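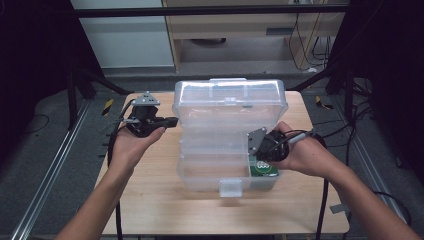 Booking Questions — Flights and Fares to Jaritz

How far ahead can I book a flight to Jaritz?
Prarkano lists seats up to 300 days before departure. Fares for the last few weeks of that window are often provisional and may be refiled by the airline before tickets are issued.

Which fare types are available?
Abera fares are the lowest and include one cabin bag. Prernden fares add a checked bag, seat selection and one date change. Both can be combined on a round trip, but the stricter change rules then apply to the whole ticket.

Why did the price change between search and payment?
Search results are stored for a short time. The live fare is requested again when you enter passenger names. If the airline has closed that booking class, the next open class is shown, and you must accept the new price before payment is taken.

Can I hold a fare without paying?
Yes, on most routes. A hold lasts 90 minutes and is limited to one per account. Holds are not offered on departures within 2 days.

How should names be entered?
Enter them exactly as printed in the passport, given name first. Accents are dropped on the ticket, so Thoa Tôn is issued as TON/THOA. Travelers with the same family name, such as Hidayah Ong and Marlina Ong, need separate passenger lines even when they share a payment card.
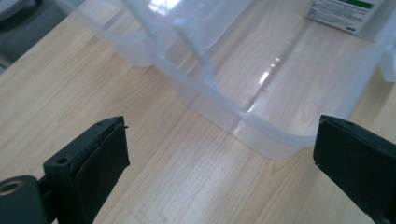
Spelling corrections of up to three letters are free until check-in opens. Larger changes count as a new passenger and require a new ticket.

Do points cover taxes?
No. Points apply to the base fare only. The minimum redemption is 2,000 points, and airport charges are paid by card at the time of booking.

What happens if I miss the first flight?
The remaining flights on the ticket are canceled automatically. Contact the desk before departure if you plan to join the trip at a later stop.

When are refunds processed?
Refund requests are sent to the airline every Wednesday. Card refunds go back to the original card — they cannot be moved to another account.

Who handles group bookings?
Parties of ten or more are quoted by hand. Write to Hafiz Halim for outbound groups or Zulkifli Yusof for groups starting in Jaritz, and include the travel dates, the party size and the number of checked bags.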